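Two Grippers, One Table

July 25, 2019

312 shares | 14 comments

When the automation group at Bernness set out to pick a gripper for its kitchen project, the plan was to buy two, bolt them to the arms it already had and see which one dropped fewer things. That plan lasted until the first quote came in. Each gripper had a long lead time, and the mounting plates would have to be cut specially.

So the group did the first round in simulation. It built a table, a chair and a set of ordinary kitchen items in software, put a two-armed robot in front of them and began running trials. Every candidate gripper got the same tasks in the same order, 768 trials in all, split evenly between the two makers on the shortlist.

The makers are Flavier and Antal. Flavier's gripper has long fingers that close in parallel. Antal's has shorter fingers with a joint in the middle, which lets them curl a little as they close. On paper the Antal model is stronger. The Flavier model opens wider and weighs less, and weight matters when it hangs at the end of a small arm.

The tasks were kept dull on purpose. The robot had to take hold of a plate by its rim, or pick up something small and hold it over a cutting board, or do both at once with one arm on each job. Doing both at once was where the two models started to separate.

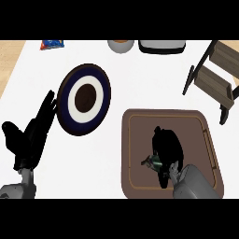 Plates gave the Antal gripper trouble. Its fingers curled before they were fully under the rim, and the plate slid away across the table. The group tried a slower close, then a lower approach angle. The lower angle helped, but it brought the wrist close to the tabletop, and the controller kept stopping the arm to avoid a collision. The Flavier fingers went under the rim with less fuss.

Small items went the other way. The parallel fingers pinched at the tips and the object would twist in the grip as soon as the arm turned. The jointed fingers wrapped around it and held on.

The controller, a Landex unit modeled in software, caused a problem of its own. It sent commands to both arms from one queue, so a pause on one side held up the other. During the first 300 trials the group blamed the grippers for slow closes that were really the queue backing up. Those trials were thrown out and run again with a separate queue for each arm.

The final count favored Flavier by 30 trials. Most of that margin came from the plates, and a kitchen with more small items and fewer plates could easily tip it back.

Friction is the weak point in all of this. The group used 3 settings for how slippery the surfaces were, and the Antal results moved a lot between them. A real plate with a film of dish soap on it was not one of the settings.

Bernness has ordered one gripper from each maker. They are due in August, and the plate task will be run first.

14 comments | Share this story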